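Away Travel: Minibus and Coach Checklist, with Comments
For team managers, drivers and anyone kind enough to help on a match day
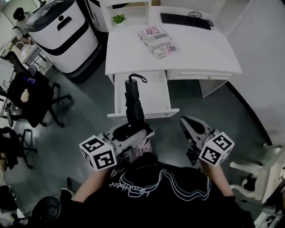

Issue 44, page 6

Welcome back, everybody, and thank you for all the notes you sent in after the last version. I have tried to fit as many of them in as I could, so the comments have grown a bit (sorry!), but the checks themselves are still short enough to get through while the players are finding their boots. Please do the whole list before every away fixture, even the little hop over to Tendwood.

THE DRIVER

1. Named driver has had a proper night's sleep and has not come straight from a shift.
Comment: This stays at the top and always will. If you are tired, ring me, however late it is, and we will find somebody else or we will ring the other club and move the kick-off. I would much sooner have an awkward phone call than a worn-out driver on the road home.

2. Second driver named for any round trip over two hours.
Comment: The second driver should be sitting near the front and should not be playing the full ninety minutes. We bent this one for the cup tie at Mofokeng and I wasn't happy about it.

3. Licence seen and covers the vehicle.
Comment: Several of you have asked whether last season's check will do. It won't, I'm afraid. Bring it along on Friday at training and it takes a moment.

4. Rest stop agreed before setting off, both ways.
Comment: The way back matters more. Everyone wants to get home, it's dark, the heater is on and the back seats have gone quiet.

THE VEHICLE

5. Tyres, including the inner rears and the spare. Tread and pressures.
Comment: The older bus lost pressure on the nearside rear twice before December. Hovico have put a new valve in, but do have a look all the same.

6. Lights, indicators, wipers, washer bottle.

7. Mirrors set by the person who is driving, and set again at the changeover.

8. Mileage written down at start and finish.
Comment: Lovely clear entries from the under-sixteens this time, with 671 miles on the new bus and every one accounted for. The first team's page says 1016 and then, on the next line, 1357, with nothing to show which trips went in between. If any of those were yours, please pencil them in!

9. Fire extinguisher in its bracket, first aid kit sealed, emergency hammer present.
Comment: The hammer on the new bus had gone into the kit bag with the corner flags. It lives by the rear window, please.

SEATS AND LOADING

10. Every seat belt pulled, clicked and released.
Comment: Row three, middle seat, is slow to let go. Leave it empty until Hovico have been back to it.

11. Belts on before the wheels turn, players and parents and coaches alike.
Comment: I know it feels like nagging with grown men of thirty-odd. Nag them anyway, they're used to it from the touchline.

12. Aisle and both doors clear. Goals, balls and water in the rear hold only.
Comment: The Lelteo ball bags are just the wrong size for the hold if you put them in sideways. Lengthways, handles up, and the door shuts nicely.

13. Nobody standing, including to hand round the sandwiches.

PAPERWORK

14. Passenger list left with someone who is not travelling, with a contact number for each player.
Comment: Do it again for the return if anybody is going home by car with family. We had one lad on the list who was already in his own kitchen having his tea.

15. Breakdown card and insurance copy in the door pocket.

16. Anything that went wrong, however small, written on the back and signed.
Comment: Near misses too. Nobody will be told off for one.

Completed sheets go in the tray in the clubhouse hall, or hand them to me at the ground.

Elis Bevan
Away travel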